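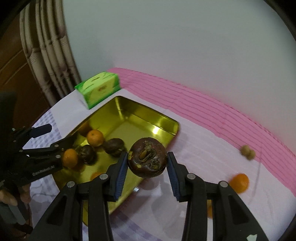 Issue 280

FRUIT, TRAYS AND THE TABLECLOTH YOU ONLY USE FOR COMPANY

Household Notes from the Vitbridge Tenants' Bulletin
March 22, 2019

The fruit stand by the Galtari building has started carrying mangosteens, and my mailbox has started carrying questions. Most of you want to know how to open one. Several of you want to know how to get the juice out of a tablecloth, so I gather the first group went ahead without waiting for me.

Buying them

Press the shell gently with your thumb. It should give a little, like a tennis ball that has had a long summer. If it feels like a croquet ball, put it back. A rock-hard mangosteen is an old one, and no amount of time on the windowsill will improve it. Look at the cap as well. Green, springy leaves mean it was picked lately. Brown and wrinkled ones mean it has been around a while, and it may still be perfectly good inside, but eat that one tonight.

Yellow crusty spots on the rind are dried sap. A few don't matter. If there is a lot of it, the sap may have gotten inside, where it tastes bitter and looks like something you'd scrape off a pipe.

Opening them

Skip the big knife. Hold the fruit with the cap up, score a shallow line around the middle with a paring knife, and twist the top half off. The rind is thick, so you won't hit the white part unless you are trying to. With a ripe one you can do without the knife altogether: squeeze it between your palms until the shell cracks, then pull it apart over the sink. Not over the rug. I mention the rug for reasons of my own.

The small segments usually have no seed worth noticing. The large one does, and it is always the one you hand to a guest.

The stain

The white flesh is innocent. The trouble is the rind, which bleeds a purplish-brown juice that was once used as a dye and has never really retired. If it lands on cotton:

Blot with a dry cloth. Don't rub.

Run cold water through from the back of the fabric. Hot water can set it.

Work in a little dish soap, wait ten minutes, rinse, and look.

If you can still see it, soak the cloth in oxygen bleach and cool water for as long as the box says. White vinegar is worth a try on a faint mark. It also makes the laundry room smell like a pickle, so crack the window.

Keep it out of the dryer until the mark is gone. Once it has been through the dryer you own a tablecloth with a mangosteen on it, and you may as well tell people it was the pattern.

Pale cloths are the worst for this, and of course they are what everybody puts out when there's fruit to serve. Put a tray down first.

Keeping the fruit

Mangosteens do fine on the counter for a couple of days. After that, wrap them loosely in a paper towel, put them in a bag left open at the top, and move them to the crisper. They dry out faster than you'd think in a cold refrigerator, and a dried-out mangosteen is where croquet balls come from. Don't wash them until you're ready to eat.

Bananas live somewhere else. I have seen a single banana ruin the plans of an entire fruit bowl.
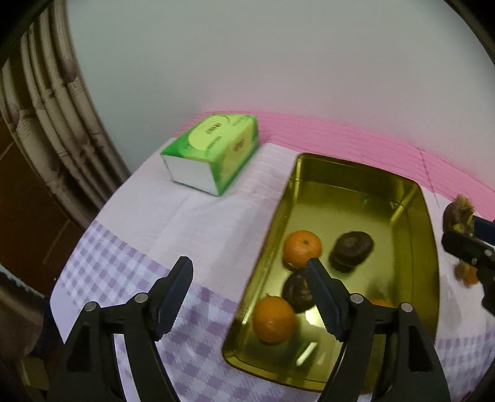

Gold-colored trays, and how to stop ruining them

The first thing to find out is what you have. "Gold" on a tray can mean solid brass, brass plate, anodized aluminum, or a coat of lacquer over something cheaper that would prefer not to discuss it. Try a magnet. If it sticks, there is steel underneath and the color is only a finish. If it doesn't, you have learned less than you hoped, but go gently all the same.

For a lacquered or colored finish, use warm water, a drop of dish soap and a soft cloth. Dry it right away or the water spots will be there to greet you in the morning. No scouring pads, no baking soda, no toothpaste. Toothpaste is for teeth. I don't know who started the other business, but they have cost this building a lot of trays.

Bare brass can take more. A paste of flour, salt and white vinegar in equal parts, left on for ten minutes and rinsed off well, will lift most of the tarnish. Test it on the underside first. If it does something dreadful, at least the underside has never been asked to company.

Don't leave cut fruit sitting overnight on a metal tray of any description. The acid marks the finish -- and it does the fruit no favors. If the tray wasn't sold for food, use a paper doily or a plate on top.

Deep trays and their corners

Crumbs collect in the bottom corners, and a dishcloth just pushes them around. Use a dry pastry brush before you get anything wet. If there's a rolled rim, turn the tray upside down on a towel after washing and leave it there an hour. Water hides in the roll, and then it comes out on your clean shelf.

Creases in the cloth

Last one, from a reader on the Amini Street side. If your tablecloth comes out of the drawer with fold lines like a road map, you needn't take it off the table. Mist it lightly with water, smooth it outward from the middle with your hands, and leave it until dry. Cotton mostly gives in. Polyester has its own opinions and will need a cool iron, with a dish towel in between -- and a folded blanket under the lot if you care about the tabletop.

Next time: the drawer that won't close. Send your questions to Box 1301. The June list of window screen sizes is still on the laundry room door, and whoever borrowed the pencil may return it.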